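A Simulated Kitchen Needs a Rulebook Too

A company that wants to sell a household robot can now show a buyer a very large number of successful trials without owning a single kitchen. The trials are run in simulation. I have no complaint about that. My complaint is that there is no agreed rule for what a simulated trial has to record, and buyers are being asked to treat the results as if there were.

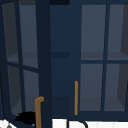
VORKBERG, 15 February 2020. Cabinet doors are a good place to start. A door that stands open is a hazard to a person and an obstacle to a machine. Most test sheets I have read score the task "open cabinet" as pass or fail. They do not ask how far the door swung, how hard the hinge was loaded, or whether the door next to it was touched. A pass on one sheet and a pass on another can mean very different things.

The Drevau test sheet, which is used by several small labs here, runs to 30 lines. Not one of them covers glass. A pane in a simulator does not break unless someone has written the code to break it. A robot can lean a knuckle on it all day and the log will stay clean. The rule I would write is short: any contact with glass gets recorded, with the force, whether or not the task was completed. The same goes for bottles on shelves and anything else that would have to be swept up.

I would also require that the failures be published. Coter reported 2000 runs of its kitchen routine last June and put 168 of them in an appendix. The others were described as "consistent with" those. They may well have been. A reader has no way to check.
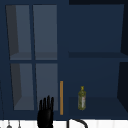
Lai-ching Ho wrote to me after an earlier version of this piece went around and said I was asking for the wrong thing. Her view is that a long list of required measurements will push small labs out, and that the large ones will fill in the boxes and learn nothing. She would rather see one rule, that the full scene files be handed over with the results, so that anyone with doubts can run the test again.

I agree with half of that. Scene files should be handed over. But a buyer for a care home is not going to load a scene file. She is going to read a page of numbers, and the page should say what the numbers count. Vieira already does this. Its last report listed 367 contacts the robot made with things it had no reason to touch, sorted by surface. It made the product look worse than its rivals. It was also the only report on my desk that I could use.

Water is the other gap. Sinks and faucets appear in nearly every kitchen test, and in many of them no water is simulated at all. That is a fair shortcut for a test of reaching. It should be stated on the first page, in plain words, next to the pass rate. 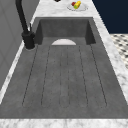
The sink and faucet in a simulated kitchen.

Electrical goods are sold with a plate that says what voltage they were built for. A simulated result should carry the same kind of plate: what was modeled, what was left out, how many runs were made, and how many are being shown. Labs that keep decent logs could fill one in this week. Until they are made to, buyers should ask for it in writing before they sign.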